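Home | Essays | Tooling | About | Search

The planner is not the problem

Thu 10 October

Every week somebody at Drorndale asks me for a cleverer planner. I have stopped arguing and started asking to see their logs, a far crueller thing to do.

Lorenz Pichler showed me his in September. Of 770 failed grasps, almost 100 had a bad plan behind them. The rest had a perfectly good plan for a piece of cardboard that was, by then, somewhere else. Cloth creases, a flap springs up, and the world model carries on believing in last Tuesday.

I would spend the money on dull things — timestamps, replay, a viewer that opens before the tea goes cold. They make poor slides.

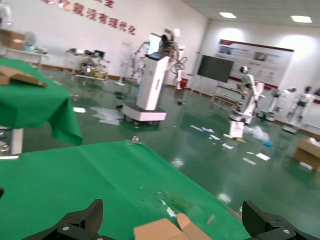
Lorenz has asked for two months to fix the clocks. He will probably be given a new planner.

Recent
Six ways to lose a transform
Oriana Cisternas on retries
Kotivon and the config file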